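3.2 Table surfaces and how they were used

The second part of the survey dealt with tables. Of the 200 households that agreed to a home visit, most had at least one table that was used for something other than eating, and many had a single table that did every job in the home. We recorded the shape, surface and height of each table, where it stood in the room, and which tasks the household said were done at it over a normal week. The full list came to 807 entries, which we grouped into 19 task types. The groupings are given in Appendix B.

Visits were made in two areas. Dreltcombe is an older suburb where most homes have a separate dining room. Sturnia is made up mainly of flats built over shops, and the table is usually in the same room as the couch and the television. We had expected the Sturnia tables to be smaller, and they were, but the difference was less than the floor plans had led us to think. Several Sturnia households had kept a large table from an earlier home and arranged everything else to fit.

Round tables made up a smaller share of the total than rectangular ones. They were more common in Sturnia, where people said they were easier to walk past in a narrow room. Stone and stone-look tops were also more common there. Households with these tops tended to describe them in terms of cleaning – they wiped down quickly, but crumbs and water marks showed up on the darker colours. Four-legged timber tables were described more often in terms of wear, such as rings left by cups or a corner that had been sanded back.

The way people worked at a round top differed from what Hoàng reported for rectangular desks. At a desk, the front edge gives a straight line to sit or stand against, and items are usually set out in rows parallel to it. At a round table, our participants faced the middle and worked with both arms reaching forward over the top. The hands came together in front of the chest, and the work was done in the area between them (Figure 4).

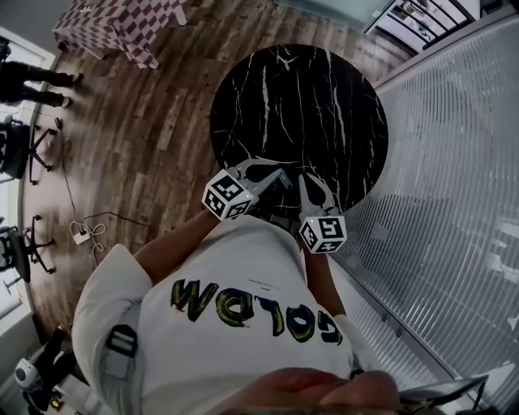
Figure 4. Two-handed work over a round black marble tabletop with white veining, viewed from head height.

We divided each round top into an inner zone, a near zone and a far zone. The near zone is the strip closest to the person, and the inner zone is the centre of the table. The far zone is whatever lies past the centre. Small handwork, such as threading, sorting and folding, was nearly always placed in the near zone. The inner zone held things that were shared or waiting, and in many homes a bowl or a plant stood there permanently. The far zone was used for storage during a task. When it filled up, people tended to shift their chair around the table before they moved any of the items, which Jedwood also noted in a study of shared kitchens.

Standing and sitting gave different results. People who stood leaned forward from the waist and could use the inner zone without trouble. Those who sat kept to the near zone and stretched only to fetch something. On the lower tables, the standing posture was tiring, and almost 9 in every 200 task entries carried a comment about a sore back or neck. These comments came mostly from households where one table was used for both meals and hobbies.

Surface colour had a smaller effect than we had planned for. Participants with dark, glossy tops mentioned glare from ceiling lights, and a few had put down a cloth or a placemat before starting fine work. Strong veining in the stone was mentioned as well – small pale items such as beads or screws could be hard to pick out against it. Households with plain, light tops made no comments of this kind. We did not measure light levels in the rooms, so we cannot say how much of the problem came from the surface and how much from the lamp above it.

The pattern for shared use is taken up in Section 3.3, where the same tables are considered with two or more people seated.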